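Kids' Corner > Shapes and Numbers > Solid Shapes

What Makes a Prism a Prism?

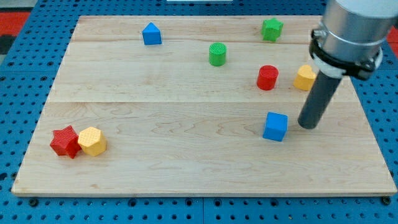 2 minute read

Last updated: 17 Jun 2021

Hi, it's Jytte Laxdal again, and today I want to talk about blocks! I love blocks. I'm a grown-up and I still love them, and my favorite has always been the triangular prism. The blue one on the board is standing with its ridge pointing up, so it looks like a little house with no windows.

Okay, so what's a prism? Imagine a slice of cheese cut into a triangle. Now pile more slices on top, all exactly the same size, until you have a tall stack. You've made a triangular prism (and a big snack). The two ends match and the sides are flat. Tip it onto one of its long sides and you get the house.

You can do this with lots of shapes. Stack up hexagons, which have six straight sides, and you get a hexagonal prism. The yellow block touching the red star is one of those. Bees build with hexagons too, and they fit together with no gaps at all!

Stack up squares and you could end up with a cube, if you stop at the right height. Every face on a cube is the same size square. Find the blue cube and see how many of its faces you can spot. Some of them are hiding from you, but a cube always has six.

Now for a tricky one. My neighbor Cheng-en Yeh is in second grade and he asked me if a cylinder is a prism. Good question! There's a green cylinder and a red one here, and they do have matching ends. But the ends are circles, and a circle has no straight sides, so the wall goes curving all the way around. Most math books give cylinders a group of their own.

What about stars and hearts? A star has straight edges if you draw it with a ruler, but the points on these star blocks are rounded. Hearts are curvy too. I just call them "star block" and "heart block" and I don't worry about it.

Try this at home: find a can, a cereal box and a die. Stand each one on paper, trace around the bottom, then tip it over and trace a different side if you can. Which one gives you the same shape every time?

We use cookies to remember your reading level. OK / Change settings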